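Zondlow Tabletop Evaluation Pack
Sim-based scoring for pick-and-place policies

Version 2 | Updated 10/9/23 | Maintained by Fuad Lemma, Tulldale

Overview

Zondlow is a set of simulated tabletop tasks for scoring manipulation policies. You bring the policy, we bring the tables, the objects and the scoring code. It comes out of the Rurnen study, in which we tried to find out how much a success rate in simulation says about anything else. We went in doubtful and came out only a little less so, and this page is written in that spirit. If you want a number to put in a headline, other packs will give you a bigger one.

What you get

485 task instances, each with a fixed starting layout and a written instruction
14 room and table layouts
Scoring scripts, with the success rules in plain text so you can argue with them
Full logs from our own baseline runs, failures included
Email support from the people who wrote the thing

What the method does

Most sim benchmarks report one figure per policy: the share of trials that ended in success. We think that figure hides too much. Two policies can score the same and fail in completely different places. Zondlow splits each trial into reach, grasp, carry and release, and reports each stage on its own. A policy that reaches well and drops everything will look like exactly that.

Each instance is run with 100 seeds. The seeds change object poses within limits set by the layout. They do not change lighting or textures unless you switch that on, and we suggest you leave it off for a first pass. When everything moves at once you learn very little about why a run went wrong.

What we found, and what we don't claim

In the Rurnen study the stage scores were more stable across seeds than the single success figure. That is the result. It is a modest one. We have seen it described as proof that stage scoring predicts real-world performance, and we did not show that. We ran no hardware trials. Anyone who tells you otherwise has read the title and skipped the limits section.

We also have doubts about our own carry stage. The rule checks the distance between the object and the fingers, and a distance check can be fooled. An object resting against a finger may pass for a few steps without being gripped at all. The Jemal patch, released in May, adds a contact check – better, though contacts in a physics engine are a weak thing to lean on too.

Known problems

Household layouts use mixed object sources, and the scale and resting height of some items are less reliable than we would like. Dishes are the worst offenders. A bowl can look as if it sits slightly off the surface or over the table edge at the start of a trial, and we would sooner have you check the starting state than trust ours. Printed textures are for looks only. 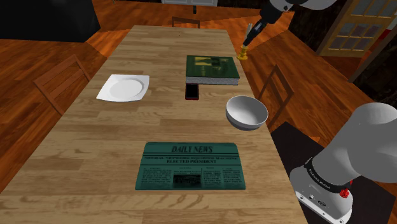 Instances where the target is out past the side of the table deserve a second look as well. The success rule for these was written for objects over the tabletop and then stretched to cover the rest. It works in the logs we have read. We have not read all of them.

Requirements

A policy that accepts camera images and a text instruction, and returns arm and gripper commands. The arm model in the household layouts carries Franka Emika markings. Other arms will need their own controller settings, and scores from different arms should not be put in the same column.

Licensing and orders

Academic labs get the full pack at no charge. Companies pay per site, with a quote on request. We don't offer a certificate or a leaderboard spot – please stop asking. Send questions, bug reports and disagreements to Fuad Lemma at the Tulldale office, with the instance name and seed attached.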